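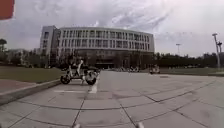

3 min read

February
By Jana Kleinschmidt

The ticket came in from Dolan at 7:40 in the morning, with the title "Wireless drops every time, please help". The handheld scanners lost their connection to the stock program and the users had to log in again. I took the ticket because Henrik Wiegand was already busy with the mail migration. My first idea was weak signal, as it is with most people who hear the word wireless. The Dolan office is in the long curved building on the plaza, with the block-like tower part at its left end, and a curved floor is not easy to cover with access points. So I asked for a signal map before anything else. This cost us half a day and the map was good everywhere.

Ticket status: open
Reported by: Noreen Jadoon, Dolan
Affected: all handheld scanners, firmware 8
Not affected: laptops, desk phones, label printers on cable

First entry. Noreen wrote that the drop happens also when the scanner is lying on the desk and no person is touching it. That was very useful, and I should have asked it earlier. If the device does not move, roaming between access points is a less probable reason. I turned off fast roaming anyway for one test group. No change.

Second entry. I collected the logs from 3 scanners and put them side by side. In every log the same line is repeated before the drop:

lease expired, no reply from server
interface down
interface up
lease obtained

So the radio connection was fine and the address was the problem. The scanner asks to renew its address, it gets no answer, it waits until the lease is finished and then it starts from zero. The stock program sees a new session and throws the user out. The laptops have the same network name but they are placed in another segment, which explains why they were quiet.

Third entry. I checked the address pool for the scanner segment. It has space for 1,000 addresses and most of them were free. Cornel Barbu asked if maybe two servers are giving addresses at the same time. It was a fair question, as we had this situation in Pidham, but I found only one server answering.

Fourth entry. Packet capture on the switch port of the server. The first request of a scanner is a broadcast, and the relay on the router passes it correctly. The renewal is different: the scanner sends it directly to the server address. These packets never arrived. I followed them back and they were stopped at the firewall between the segments -- the rule allowed the relay address only, not the clients themselves. The rule came from the Forkance template that we imported when the firewall was replaced. The old firewall had a wider rule, so the mistake in the template was never visible before.

Change made, approved by Dörte Haberkorn:
- added rule: scanner segment to address server, UDP port 67, allow
- checked the way back, replies from the server to UDP port 68 were already allowed
- lease time left as it was, I did not want to change two things together

Fifth entry. After the change I forced a renewal on one test scanner and saw the request and the reply in the capture. Noreen kept three scanners logged in over the lunch break and all of them were still in the same session when she came back. She asked to keep the ticket open until the night shift has finished its inventory, and I agreed.

Sixth entry. Night shift reports no logouts. One scanner did not connect at all, but this one has a broken battery contact and goes to Teltent for repair under its own ticket.

Open points, moved to a follow-up ticket:
- correct the template, otherwise the next site will have the same fault
- compare the firewall rules in Pidham with the new ones
- fast roaming is still off for the test group, Henrik will turn it on again
- add the question "does it also happen when the device is not moving?" to our form for wireless problems

Ticket status: solved, closed with the agreement of the reporter.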